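How I Set House Rules for a Bin-Picking Cell (and Got People to Follow Them)

I look after a small arm cell at Trollside, and I've written the rules for it twice. The first version ran to nine pages and I'm pretty sure I was the only person who ever read it. The second one fits on a single sheet taped up by the door, and people use it. So this is a walk through the second one – what's in it, how to put one together for your own bench, and where I got stuck. 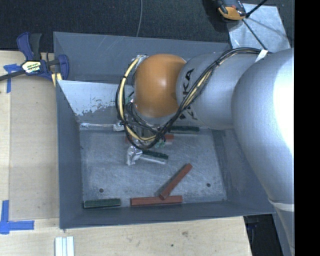

Step 1: Read the real standard first, then put it down

Your house rules sit underneath the proper safety standards, and they can't replace them. For industrial arms that means ISO 10218, and if people are going to share space with the arm while it moves, you'll want ISO/TS 15066 on your reading list too. Get whoever handles safety at your place to do a proper risk assessment of the whole cell, including the gripper and the parts you're picking. A gentle arm holding something sharp isn't a gentle arm anymore!

Once that's done, close the book. Your sheet is for the person who walks up at 4 p.m. wanting to run one quick test. They need to know what to do with their hands, and they don't need clause numbers.

Step 2: Fix the bin down and mark where it goes

If the bin moves, every taught position you have is wrong, and the arm will cheerfully drive into a wall that used to be somewhere else. Our rule reads: "Bin clamped before power on. Push it with your palm. If it shifts, stop."

I like a bar clamp on the corner because anybody can check it at a glance. Keep the handle out of the path the arm takes, and remember to add the clamp to your collision model. I forgot that for most of July, and I have a scarred clamp to show for it.

Blue tape on the bench is the other half of this. Use it to mark positions on the wood so that things go back where they came from after somebody borrows the table. Two small tips:

Use one color for positions and a different color for "keep out." Don't mix them.
Replace the tape when it starts to lift. Old tape with a second layer next to it is worse than no tape, because now you have two answers.

Step 3: Write a cable rule

If I could only keep one section, it might be this one. Cables that run along the outside of an arm get pulled, pinched and twisted at the wrist, and the damage usually builds up slowly before anything fails.

Here's the routine on our sheet, done with the drives off:

Look along the whole bundle from the big joint to the gripper. You're hunting for shiny spots, flat spots and cracked jacket.
Check that there's a loop of slack at the wrist. It should be big enough for the full turn you plan to use and small enough that it won't hook the rim of the bin.
Check the ties. Snug is good, biting into the jacket is bad.
Check whatever holds the bundle to the upper part of the arm. If it's tape, press on it. If it peels, redo it before you run.

Then, with the program at low speed and one hand on the enable switch, take the wrist slowly to each end of the range you're allowed to use. Watch the cables the whole time. If anything goes tight, your software limit is too generous, so bring it in. We keep our wrist limits in the cell's saved settings and nobody changes them for just one run. (Yes, that was me. Yes, it cost us a connector.)

Step 4: Pick your test parts and stick with them

Plain blocks in a couple of colors are hard to beat. They're cheap, they stack and lean on each other in awkward ways, and you can tell straight away what the arm was going for. Red and dark green work nicely for us.

Good practice here is mostly about being fair to yourself. Set the count before you start. We use 6 blocks for a standard trial, and the sheet says to drop them in from the rim and leave them however they land. No nudging! I know how tempting it is to straighten the one that's leaning on its neighbor. Leave it. The real job at our Stilteser line won't arrive tidy either.

Write down what counts as a pick, too. Ours is lifted clear of the rim and held until the arm has reached the drop position. Before we wrote that down, two of us scored the same run and got different results.

Step 5: Set the reach-in rule

This is the one that needs to be short. Ours says:

"Hands in the bin only when the arm is stopped, the drives are off, and you are the one holding the pendant."

That last part matters. If you have the pendant, no one else can start things up while you're fishing a block out of a corner. Follow whatever lockout procedure your risk assessment calls for on top of that, especially for anything longer than grabbing a part. A program that's paused is not a stopped robot, and I put that sentence on the sheet in bigger letters than everything else.

Step 6: Log it, but keep the log tiny

We're at 947 logged runs, and the only reason is that each entry takes one line. Time, who, program version, picks made, anything odd. "Anything odd" is where the gold is. Three people in a row writing "cable rubbing?" got our cable check moved from monthly to every 300 picks.

If you use a commercial logging tool, fine. We tried one called Telletti for a while and went back to a clipboard, mostly because the clipboard hangs right there next to the stop button.

Step 7: Let somebody else break your sheet

Give it to a person who has never run the cell and stand back with your mouth shut. Stay close enough to hit the stop, obviously. Every time they pause or look over at you, mark that line. I did this with a visitor from our Grewal shop and ended up rewriting the clamp line and the whole of the cable check.

After that I go over it every 2 months, or sooner if we change the gripper. Put the version number in the top corner and take the old sheet down the same minute you put the new one up. I found a version 3 behind the door last spring, still telling people to set the bin up by eye.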